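4 min read

I have been through a shameful number of placemats over the years. The cork ones crumbled, the vinyl ones stuck to the table in February (and took a bit of varnish with them when I finally peeled them up), and the lovely embroidered set from my aunt only comes out when she does. So when I saw the Benum woven placemats in white, sold singly, I bought one to try before I committed to a whole table of them. It was 35 dollars, delivery included, and I'll admit I sat on that for a few days before I pressed the button. That's a lot for something that lives under a plate!

It has been in use for five weeks now, mostly for my own breakfasts and lunches, and I've grown very fond of it. The weave is a ribbed one with a faint wavy pattern running through it, and it has a bit of texture under the hand without being scratchy. I was worried a white mat would look stark, but the ripple softens it, and it makes quite ordinary crockery look as if somebody thought about it.

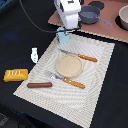

Colour is where it earns its keep. I have a set of orange-handled cutlery with little white dots along the handles, bright and cheerful and very hard to match with anything. On my old brown mats they looked like something left over from a picnic. Against white they look wonderful, and a sandy, speckled plate in between calms the whole thing down. I like a black cloth underneath as well — more contrast than my mother would have approved of, but I'm the one doing the ironing.

Size is generous. A dinner plate sits in the middle with a knife and fork and there's still room for a bread roll to wander. If your table is small, measure first. My friend Lorraine Harawira has a narrow one on her verandah, and when I took the mat over for a look it hung over the side in a way that annoyed us both.

Now for the grumbles. The edges fray a little. It's slight, a few pale threads, and I trim them with the nail scissors, but at this price I'd have liked a proper hem. It also marks. Tea came out with cold water and a dab of dish soap, beetroot took two goes, and turmeric has left a faint shadow that I now cover with the plate. The label says hand wash and dry flat, so that's what I do, on a towel on top of the dryer.

I did look at the Detico mats too, which come as a set for 69 dollars and are better value if you're feeding a crowd. They felt thinner to me and rather slippery, though the hemming was neater.

Would I buy more? Yes, and I've ordered three, so there'll be four of us properly catered for when Manaia and the kids come to stay. I'm keeping the beetroot well away from them.

Contact | © Tamihana Home Notes | Back to top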